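Threads > Robot learning > Methods

July — posted by Zahira Santoso

1/ Read the Nanby write-up twice now. The claim: 1,000 two-arm demos, train on wrist cameras only, throw out the fixed views, lose nothing. I don't buy the "lose nothing" part.

2/ Credit first. The wrist-only policy is smaller and it trains faster. You also skip recalibrating every time somebody bumps a camera mount, and anyone who has lost a Thursday to that will be tempted.

3/ And for the approach phase, fine. When the target is right in front of the fingers you have most of what you need. My doubts start once something is in the grip. 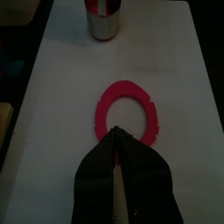 Wrist view: fingertips at the near side of a red ring, metal cup at the top.

4/ Even there, look at what's missing. The fingers hide the nearest part of the ring, and the cup runs out of the picture. If the next step depends on the cup, the policy has to remember it or guess.

5/ Now the numbers. 400 evaluation trials over 17 tasks. The headline is one pooled average. Per-task results are in the appendix, and on 14 of the tasks the two setups are close to tied.

6/ So the whole argument sits on the other three. Those are the ones where an object gets lifted and has to be judged from the side or from below. Wrist-only drops on all three. The easy tasks swamp them in the pooled number. 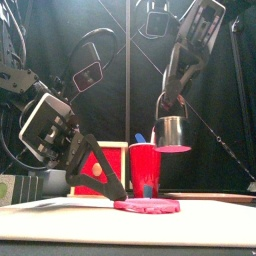
7/ Success labels bother me more than the policy does. In Nanby the labels come from a classifier that sees the same wrist views as the policy, so both are blind in the same spots. Take the pot hanging from the right gripper by its wire handle: there's a pink disc on its underside, easy to see from across the table. I'd want proof that a camera looking down past the fingers could tell that pot from a clean one.

8/ Sirkka Hämäläinen asked whether a second arm fixes this, one wrist watching the other. Sometimes, sure. But only if the second arm is free to look, and in a two-arm task it usually has a job.

9/ What would change my mind: score the same trials again with a person looking at the fixed views, and print how often that person disagrees with the classifier. One table. The footage should already exist — they say they recorded every camera and only dropped the views at training time.

10/ Until then I'm reading it as "wrist cameras are enough for reaching and grasping," a decent result with a much duller title.

11/ Someone will bring up the Saltholm numbers. Those were single-arm, and nothing in them had to be checked from underneath. Different question.

Related
Hellström baseline: why I stopped quoting it
Plukinton grippers after a month of dough
Pooled averages, a short complaint
Who labels the labels? (thread)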